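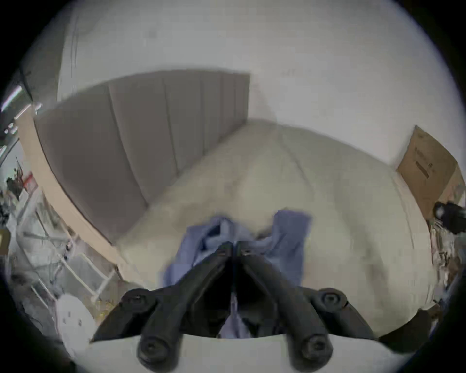 手持ちグリッパーの指が戻らず、作業員が軽いけが　ジロディクスが同型17台の使用を中止

家庭内作業の動作データを集める「エルタ」計画で、収集に使う手持ちグリッパーの指が閉じたまま戻らなくなり、作業員一人が右手の人さし指に軽いけがをした。計画を進めるジロディクス（Girodix）は同じ型の17台すべての使用を止め、1月に収録した布製品関連のデータについても学習への利用を保留している。

同社によると、不具合が起きたのは午後3時すぎ、ベッドのある収録室でのことだった。作業員が布をつまんで置き直す動作を繰り返していたところ、レバーを放しても左の指が開かなくなった。挟まった布を外そうと反対の手を指の根元に入れたとき、引っかかっていた腕が急に動き、人さし指の先が腕と台座の間に挟まれた。作業員は皮膚を少し切ったが、その場で手当てを受け、翌日から書類の仕事に就いている。骨に異常はなかった。

事故の時点で収録室には作業員がもう一人いた。収録はその場で止められ、器具は布をかませた状態で保管箱に移された。布を先に抜かなかったのは、指の位置を動かさずに調べるためだという。

原因は回転軸の樹脂部品

ジロディクスは器具を分解し、左の指を支える回転軸の樹脂製の輪が割れていたことを確認した。輪は腕と軸の間に入り、すき間を埋めて動きを滑らかにするもので、外側からは見えない。割れた破片の一つが腕の裏側に回り込み、開く方向の動きを妨げていた。

樹脂の輪は部品会社ラマネッティ（Ramanetti）が納めた。ただ、ジロディクスは部品そのものに欠陥があったとは見ていない。同社の試験で、ねじを規定より強く締めると輪の縁に白い筋が入り、そのまま開閉を続けると割れることが分かった。同じ部品を規定どおりに組んだ器具では、試験の範囲で割れは出ていない。

ねじの締めすぎがいつ起きたかについては、定期の手入れのときだった可能性が高いとしている。エルタの収録現場では、指がぐらつくという声が出るたびに、作業員が手元の六角レンチで回転軸のねじを増し締めしていた。締める強さを測る工具は整備室に一本あるだけで、収録室には置かれていなかった。手順書には「ぐらつきがなくなるまで締める」とだけ書かれ、上限の値はなかった。

安全担当のキャスリーン・キャロル氏は取材に対し「あの書き方では、力のある人ほど強く締める。手順書を直すべきだった」と述べた。ぐらつきの報告は前の月から増えていたが、器具ごとの記録にはまとめられておらず、同じ器具が何度も締め直されていたことに気づいたのは事故の後だったという。

収録が続いていた布の作業

エルタ計画では、作業員がカメラの付いた手持ちグリッパーで物をつかみ、その動きと映像を組にして記録する。集めた記録は、同じ形の指を付けたロボットアームに作業を覚えさせるために使う。参加する作業員は18人で、台所、机まわり、寝室の三つの班に分かれている。けがをしたのは寝室班の作業員だった。

寝室班の作業は、布を端からたたむ、丸まった布を広げる、別の場所へ移す、といったものが中心になる。硬い物をつかむ作業に比べて指を強く閉じる時間が長い。布は滑って抜けやすく、作業員はレバーを奥まで引いたまま持ち上げることが多い。ジロディクスの調べでも、輪に傷のあった器具は寝室班で使われたものに偏っていた。

同社は17台を順に分解し、事故のあった一台のほかに四台で、輪の縁に白い筋か細かなひびを見つけた。残る器具には目に見える傷がなかったが、ねじの締め具合は器具によってばらつきがあり、左右で大きく違うものもあった。左右の差があると、レバーを引いたときに片方の指が先に動き、つまむ位置が中央からずれる。

この「ずれ」が、けがとは別の問題を生んだ。

336本の収録を保留

データの点検を受け持つパリサ・ラシュティ氏によると、1月に寝室班が収録した布の作業のうち336本が保留の対象になった。いずれも、傷のあった五台のどれかを使ったものだ。

エルタの収録では、指の開き具合を器具の中のセンサーで測っている。センサーは右側の軸に付いており、左の指は右と同じだけ動くという前提で値を記録する。左の軸が引っかかれば、記録の上では指が開いているのに、映像では片方が閉じているということが起こる。事故のあった器具の最後の記録でも、開き具合の値は全開を示していた。

ラシュティ氏の班は、映像から左右の指先の位置を拾い、センサーの値と突き合わせる作業を始めた。差が小さいものは値を補正して残し、差が大きいもの、途中で急に値が飛ぶものは捨てる。最初に見た分では、補正で済むものの方が多かったという。全部を見終える時期は決まっていない。

「値だけを見ていると、きれいな記録に見える。映像と並べて初めておかしいと分かるものがある」とラシュティ氏は話す。これまでの自動点検は、値の抜けや時刻のずれは拾うが、左右の指の食い違いは見ていなかった。食い違いを検査項目に加えるかどうかは、補正の手間を見てから決める。

保留した収録の一部は、すでに一度、試験用の学習に使われていた。布の端をつまんで持ち上げる動作で、アームが布の手前で指を閉じてしまう失敗が目立ち、開発側はカメラの位置合わせを疑っていた。グリッパーの不具合との関係は調査中で、同社は現段階で結論を出していない。実機のアームによるけがや破損は報告されていない。
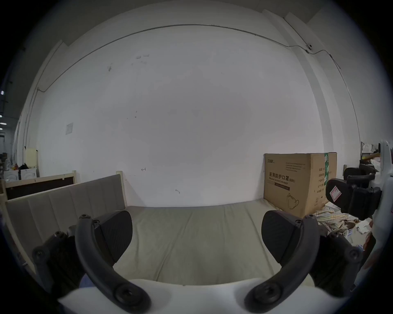 代わりの器具の確保も課題になっている。寝室班は一人が両手に一台ずつ持つ作業と、片手だけの作業を分けており、二台を使う作業は予備が減るとすぐに組めなくなる。事故の後は片手の作業も含めて収録を見合わせた。収録室の器具は白い本体から黒い腕が二本伸びる形で、腕の付け根の近くに丸いねじの頭が並ぶ。ねじの頭は外から見えても、中の輪の傷までは外観だけで判断できない。このため同社は目視による合否の判定をやめ、一台ずつ分解して確かめることにした。

収録室を貸すケッターニは数日で再開を了承

収録室は、施設運営会社のケッターニ（Kettani）が貸し出す建物の中にある。ケッターニは事故の報告を受けて、部屋の利用を一時止めるようジロディクスに求めた。建物の設備に原因がないこと、器具の分解点検が別の部屋で行われることを確かめ、数日後に部屋の利用再開を認めている。

再開が認められたのは部屋への立ち入りと、器具を使わない準備作業までだった。布や小物の入れ替え、照明の確認、床の片付けなどが行われた。ケッターニは貸し出しの条件として、事故があったときは当日のうちに連絡すること、けがをした人の手当てを受けた場所と時刻を残すことを改めて文書で求めた。

今回の連絡は事故の翌朝だった。ジロディクスは、軽いけがであったため現場の責任者が当日の報告は要らないと考えたと説明している。キャロル氏は「軽いかどうかを現場が決める決まりにはなっていない。連絡が遅れたのはこちらの落ち度だ」と述べた。

開閉を重ねる試験

ジロディクスは原因を確かめるため、固定台に載せた器具のレバーを機械で繰り返し引く試験を行った。試験は延べ150時間近くに及び、締める強さを変えた複数の条件で輪の傷み方を比べた。

規定の強さで締めたものは、試験を終えても輪の縁に変化がなかった。強く締めたものは、早い段階で縁が白くなり、指の戻りが遅くなった。戻りが遅くなってからも、しばらくは手で持って気づくほどの変化は出ない。作業員が「重い」と感じるころには、輪の一部がすでに欠けていた。

逆に、緩く締めたものではぐらつきが出たが、輪は割れなかった。つまむ位置は安定せず、収録には向かない。同社は規定値そのものを少し下げることも検討したものの、つまむ位置のばらつきが増えるため見送った。

布の繊維が軸に巻き込まれて輪を傷めた可能性も調べている。事故のあった器具の軸からは短い糸くずが出た。ただ、傷のない器具の軸にも同じような糸くずがあり、量にも大きな差がなかった。同社は糸くずを主な原因とはみていないが、軸の掃除は手順に加える。

ラマネッティの担当部署は書面で、納めた輪の寸法は図面の範囲に入っていると回答した。そのうえで、締めすぎに強い材質の輪を試作品として出すことに同意している。金属の輪に替える案は、重さが増えることと、削れた粉がセンサーに近い場所に出るおそれがあることから、今のところ採られていない。

手順の変更

収録を再開するにあたり、ジロディクスは次の点を変えるとしている。

回転軸のねじは作業員が締めない。ぐらつき、重さ、音のいずれかに気づいた器具は収録室から出し、整備室に戻す。

締める強さは専用の工具で合わせ、左右それぞれの値を器具の番号とともに記録する。

作業を始める前に、何もつかまずに指を十回開閉し、両方の指が同じように戻ることを確かめる。片方でも遅れれば使わない。

指が戻らなくなったときは、レバーから手を放し、器具を台の上に置いてから人を呼ぶ。布や物が挟まっていても、手で引き抜かない。根元に指を入れない。

このほか、腕と台座の間のすき間をふさぐ小さな覆いを付ける。覆いは樹脂で作ったものを数台で試しており、カメラの視界に入らない形に直している途中だという。最初の試作品は指を大きく開いたときに腕に当たり、使えなかった。

手袋の着用は義務にしない。薄い手袋を試した作業員から、レバーの引き加減が分かりにくいという意見が出たことに加え、手袋の先が軸に引き込まれるおそれがあるとキャロル氏が反対した。

作業員への聞き取り

同社は18人全員に聞き取りをした。器具の動きがおかしいと感じたことがあると答えた人は半数を超えた。このうち報告を出していたのは一部で、出さなかった人の多くは「自分で締めれば直った」と答えている。収録の本数を気にして、器具を替える時間を惜しんだという声もあった。

器具を替えると、カメラの位置合わせをやり直す必要がある。慣れた作業員でも数分かかり、その間は収録が進まない。本数の目安は班ごとに一日単位で決められていた。ジロディクスは当面、目安の本数を示すのをやめ、器具の交換にかかった時間を別に記録する。目安を元に戻すかどうかは決めていない。

けがをした作業員は聞き取りで、布を早く外そうとしたのは床に落として最初からやり直しになるのを避けたかったためだと話した。布が落ちても記録を切って次に進んでよいことは、口頭では伝えられていたが手順書にはなかった。新しい手順書には、その旨を一行加える。

指の間に布が残った状態で止まった記録は、失敗例として残す。消してしまうと、次に似た動きが出たときに比べるものがなくなるためで、ラシュティ氏の班が通常の記録とは別の場所に保管する。

再開の見通し

台所班と机まわり班は、分解点検を終えて傷のなかった器具から順に収録に戻る。両班は片手の作業が多く、少ない台数でも組みやすい。寝室班の再開は、輪を新品に替えた器具がそろい、覆いの形が決まってからになる。

傷のあった五台は修理せず、腕の部分を外して調査用に残す。本体とカメラは、点検のうえで予備として使う。同型の器具を貸し出している外部の団体はないという。

ジロディクスは、輪の割れと学習結果の失敗との関係について、映像の突き合わせが終わった段階で改めて報告するとしている。ラマネッティの新しい輪は、届き次第、同じ固定台で試験にかける。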